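How Your Skin Mends a Cut

By Shanti Kaushik
Reviewed by Lilla Nyitrai
Jan 5, 2020

Skin is an organ, just as the heart and the lungs are organs. It covers the outside of the body and keeps water in and germs out. When skin is cut, the body starts to repair it right away. The repair has four stages, and each stage overlaps the next one.

What skin is made of

Skin has two main layers. The outer layer is the epidermis (say: ep-ih-DUR-mis). It is thin, and it has no blood vessels. The layer under it is the dermis (say: DUR-mis). The dermis holds blood vessels, nerves, sweat glands and the roots of hairs. Under the dermis is a layer of fat.

A scratch that stays in the epidermis does not bleed. A cut that reaches the dermis does, and the nerves there are the reason it hurts.

Stage 1: Stopping the blood

When a blood vessel is cut, the muscle in its wall squeezes. The vessel gets narrower and less blood can leave it. Tiny pieces of cell called platelets (say: PLAYT-lits) then stick to the damaged spot and to each other. They make a soft plug.

The plug is weak. To make it stronger, the blood forms threads of a protein called fibrin. The threads cross over each other like a net and trap red blood cells. The plug and the net together are a clot. On the surface of the skin, a clot dries out and becomes a scab. 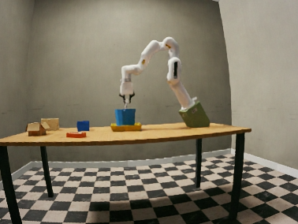

Small cuts usually stop bleeding within a few minutes if someone presses on them with a clean cloth. Lifting the cloth to look too early can pull the clot away.

Stage 2: Cleaning up

Germs can get in through a cut before the clot forms. Blood vessels near the cut open wider, and white blood cells move out of them and into the damaged area. Some of these cells surround germs and digest them. Others clear away dead skin cells.

The extra blood makes the skin look red or darker than usual, depending on your skin color. It may also feel warm and a little swollen. This is called inflammation. A small amount in the first few days is normal.

Stage 3: Building new skin

Cells called fibroblasts (say: FY-bro-blasts) move into the cut. They make collagen, a tough protein that holds skin together. New blood vessels grow in to bring oxygen and food to the working cells.

At the same time, cells of the epidermis at the edges of the cut divide and slide toward the middle, under the scab. When the edges meet, the surface is closed and the scab falls off. Picking a scab removes some of the new cells along with it, and that part of the job has to be done again.

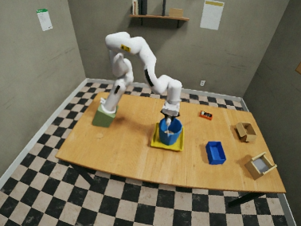

A robot arm over a blue container on a table.

Stage 4: Making it stronger

The first collagen is laid down quickly and is not well arranged. Over the next months the body replaces it with stronger collagen. A deep cut that happens in May may still be changing color the following winter.

If the cut was deep, a scar may stay. Scar tissue has no hairs and no sweat glands. It does not get back 100 percent of the strength the skin had before.

How to care for a small cut

Wash your hands first.
Press on the cut with a clean cloth until the bleeding stops.
Rinse it under clean running water.
Ask an adult to cover it with a bandage.
Change the bandage every day, and any time it gets wet or dirty.

When to tell an adult

Tell an adult about every cut that bleeds. A doctor or nurse should look at it if the bleeding does not stop, if the edges gape open, if there is dirt that will not rinse out, or if an animal or a person made the cut by biting. Redness that spreads, pus, a fever or pain that gets worse are signs of infection.

Words to know

Clot: a plug of platelets, fibrin and blood cells
Collagen: a protein that gives skin its strength
Dermis: the inner layer of skin
Epidermis: the outer layer of skin
Platelet: a tiny piece of cell that helps blood clot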